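Isano Guest Apartments
Frequently Asked Questions

Last updated 2018-05-08

Booking and payment

How do I book an apartment?
Use the booking form on this site or call the office. The form shows open dates for both of our buildings, Makura House and the Ogundipe Building. You will get an email with a booking number once the office has confirmed your stay. If you don't see it within a day, check your spam folder before calling.

What is the shortest stay you accept?
Two nights. In October the minimum goes up to four nights in Makura House only.

How much is the deposit?
The deposit is $142 per apartment, whatever the size or length of stay. It is charged to your card when you book and returned to the same card after you leave. Banks take different amounts of time to show the refund, and we can't speed that up.

Can I pay in cash?
You can pay the balance in cash at the office. The deposit has to be on a card.

What happens if I cancel?
Cancel more than 11 days before arrival and you get everything back, deposit included. After that we keep the price of the first night. If you leave early, unused nights are not refunded, but talk to the office anyway. If the apartment is booked again for those dates we will credit you for a later stay.

Can I change my dates?
Yes, if the apartment is free. There is no fee for the first change. The price may be different on the new dates.

Arrival and departure

What time is check-in?
Check-in starts at 3 p.m. You can leave bags at the office from 9 a.m.

I will arrive late at night. Is that a problem?
No. Both buildings have a key box by the street door. The office sends the code on the day you arrive, once the balance is paid. Please don't ring the other apartments if the code gives you trouble. Call the night number in your confirmation email.

What time do I have to be out?
11 a.m. Leave the keys on the kitchen table and pull the door shut. It locks by itself, so check that you have everything first.

Is there parking?
The Ogundipe Building has 2 spaces behind it, which have to be reserved. Makura House has none. Street parking near Makura House is free in the evening and metered during the day.

Is there an elevator?
Only in the Ogundipe Building. Makura House has stairs, and the top floor is a climb with heavy luggage. Ask for a ground floor apartment when you book if stairs are hard for you.

In the apartment

What is in the kitchen?
A stove, a refrigerator, a kettle, pots, plates and cutlery for the number of guests on the booking. Salt, oil and dish soap are supplied. Coffee and tea are not. The nearest grocery is Bitus, on the same block as the office, and it stays open until 10 p.m.

Are sheets and towels included?
Yes. Each guest gets one bath towel and one hand towel. On stays of a week or more we change sheets and towels once a week. Extra sets can be picked up at the office during opening hours.

Can I use the washing machine?
Makura House has a shared laundry room in the basement, open from 8 a.m. to 9 p.m. It takes coins. In the Ogundipe Building the machines are inside the apartments and are free to use. Please don't start a load after 9 p.m. in either building.

How does the heating work?
Each apartment has a dial by the front door. Turn it up one step and wait an hour before turning it again, as the radiators are slow to respond. The boilers are checked every October, and hot water may be off for one morning. We will tell you the date ahead of time if it falls during your stay.

Is there Wi-Fi?
Yes, in every apartment. The network name and password are on the card inside the kitchen cupboard door.
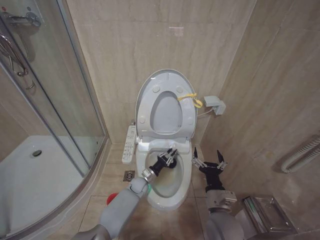 Can I smoke?
Not indoors, and not in the stairwells. The courtyard at Makura House has a covered bench with an ashtray. We keep the deposit if an apartment has to be aired out and cleaned for smoke.

Are pets allowed?
One dog or cat per apartment, by arrangement with the office. Tell us when you book. Please don't leave a dog alone in the apartment for long periods. The walls in Makura House are thin.

Can I have visitors?
During the day, yes. Anyone sleeping over has to be on the booking. You can add a guest by calling the office, as long as there is a bed for them.

Where does the trash go?
In the bins in the courtyard. Green is for food waste, blue is for paper and cardboard, and black is for the rest. Glass goes in the container on the corner. Keep the courtyard gate closed.

Repairs and other questions

Something in the apartment is broken. Who do I tell?
Call the office between 9 a.m. and 6 p.m., or send an email with your apartment number and a short note on what is wrong. For a leak, a power failure or a lock that won't open, use the night number at any hour. Please don't try to repair anything yourself.

I broke a glass. Do I have to pay for it?
No. We don't charge for the odd plate or glass. Tell us so we can replace it.

I left something behind. Can you send it?
Yes. Email the office with your booking number and a description of the item. You pay the postage. We hold lost items for two months.

Do you offer monthly rates?
Yes, for stays of 30 nights or more. These are not shown in the booking form. Contact the office with your dates and the number of guests, and we will send a price by email.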